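헤밀렐(Hemilel) 지역 빗물·음용수 개선사업 중간보고 (4월분)

수신: 그로테오 재단 사업담당자님
작성: 현장사무소

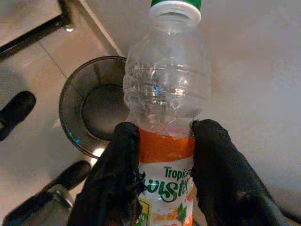 늦어서 죄송합니다. 통신이 또 며칠 불안정해서 초안을 두 번 날렸습니다. 급한 것부터 적고 세부 정산표는 별첨으로 따로 보내겠습니다.

1. 전체 진행
빗물 저장탱크 설치 계획 40기 중 19기 완료. 9기는 기초 콘크리트까지 끝났고 탱크 입고 대기중. 나머지는 부지 동의서 단계. 원래 일정으로는 이번 달까지 기초는 전부 끝났어야 하니 늦은 것 맞습니다. 우기가 예상보다 빨리 와서 윗마을 진입로가 끊겼고, 트럭이 못 올라가 시멘트를 아랫마을 학교 창고에 내려놓고 소형차로 나눠 올렸습니다. 운반비가 그만큼 더 나왔음. 아래 예산 항목 참고해 주세요.

2. 수질검사
완공 탱크 전부 1차 채수 끝. 탱크 7기에서 대장균 양성 나왔습니다. 공통점은 초기빗물 배제장치를 주민들이 막아둔 것. 물이 아깝다는 이유였고, 충분히 이해되는 얘기라 무조건 열라고만 할 수는 없었습니다. 조시팟 로티치(Josphat Rotich) 기사가 배제량을 줄인 짧은 관으로 바꿔보자고 해서 두 군데에 먼저 달아봤고, 다음 달 재검사 결과 보고 나머지에 적용할지 결정하겠습니다. 그때까지 해당 가구에는 끓여 마시도록 안내했고 염소정 배포했습니다. 염소정 재고는 얼마 안남았습니다.

탁도는 대체로 양호. 시장 뒤쪽 탱크만 기준 초과인데 지붕 함석이 많이 삭아서 녹물이 섞입니다. 이건 탱크가 아니라 지붕 문제라 사업비로 처리 가능한지 재단 판단이 필요합니다. 지난번에도 여쭸는데 답을 못 받아서 다시 적습니다.

3. 주민 교육
탱크 청소, 홈통 관리, 용기 세척 세 과목으로 진행. 용기 세척 시간이 제일 반응이 좋았음. 물을 길어다 나눠 담는 용기가 집집마다 제각각이라 입구 좁은 용기는 솔이 안 들어가는 문제가 계속 나왔고, 굵은 모래랑 비눗물 넣고 흔드는 방법으로 가르쳤습니다. 교육은 오전 10시에 잡았다가 밭일과 겹쳐 참석이 저조해서 오후 4시로 옮겼고 그 뒤로는 자리가 찹니다. 스와힐리어 교재는 다 나갔고, 현지어판은 번역 검토중. 용어 몇 개를 두고 어르신들 의견이 갈려서 좀 걸립니다.

아이들 교육은 학교 시험기간이라 이번 달은 못했습니다. 다음 달로 미룸.

4. 예산
집행률은 계획보다 높습니다. 이유는 두가지.
- 위에 쓴 운반비
- 탱크 단가 인상. 공급사 스텁스(Stubbs)가 3월 말에 새 견적을 보내왔고 협의를 했지만 크게 못 깎았습니다. 프로비츠(Provitz) 쪽 견적도 받아 봤는데 단가는 싸지만 납기가 너무 길고 수도꼭지 규격이 달라 부속을 새로 사야 합니다. 계산해보니 차이가 거의 없어서 기존 업체 유지로 가려고 합니다. 이견 있으시면 발주 전에 알려주세요.

교육비 항목에서 남는 금액을 운반비로 전용하는 건 승인 요청드립니다. 양식은 별첨 2번. 서명란 하나가 비어있는데 음와큐사 소장님이 출장에서 돌아오시면 바로 채워서 다시 보내겠습니다.

5. 인력
데니스 음와큐사(Dennis Mwakyusa) 소장은 현재 군청 협의차 출장중. 윗마을 부지 동의서 건입니다. 토지 경계가 등기랑 실제가 안 맞는 필지가 있어서 측량을 다시 해야 할수도 있다고 함. 미장공 두 명이 다른 현장으로 옮겨서 새로 구했고, 첫 주는 속도가 안 났는데 지금은 괜찮습니다. 안전사고 없음. 경미한 손 베임 한 건, 현장에서 처치했습니다.

6. 문제점 / 도움 필요한 것
진입로. 임시로 돌을 깔았지만 비 한번 더 크게 오면 또 쓸려갈 겁니다. 군청에 장비 지원 요청 공문 넣었고 회신 없음. 재단 명의로 협조 공문 한 장 보내주시면 훨씬 빠를것 같습니다.
시약. 검사 키트 유효기간이 6월까지라 그 전에 새로 와야 합니다. 지난번 통관에 시간이 오래 걸렸으니 이번 달 안에는 발송 부탁드립니다.
수도꼭지 파손. 생각보다 많습니다. 플라스틱 제품이라 아이들이 매달리면 부러져요. 황동으로 바꾸고 싶은데 단가가 올라가고 도난 우려도 있어서, 우선 학교 탱크에만 시범으로 달아볼 생각입니다.

7. 다음 달 계획
대기중인 탱크 입고 및 설치
양성 탱크 재검사
학교 교육 재개, 현지어 교재 인쇄
윗마을 동의서 마무리 (측량 여부에 따라 밀릴 수 있음)
관리위원 선출이 아직인 마을은 회의 날짜부터 잡기

현지 방문 일정은 우기 끝나고 오시는게 좋겠습니다. 지금 오시면 윗마을은 못 보십니다. 숙소는 읍내 쪽으로 알아볼테니 인원만 미리 알려주세요.

별첨: 1. 정산표 2. 예산전용 신청서 3. 수질검사 결과표 (3번은 용량이 커서 메일 따로 보냅니다)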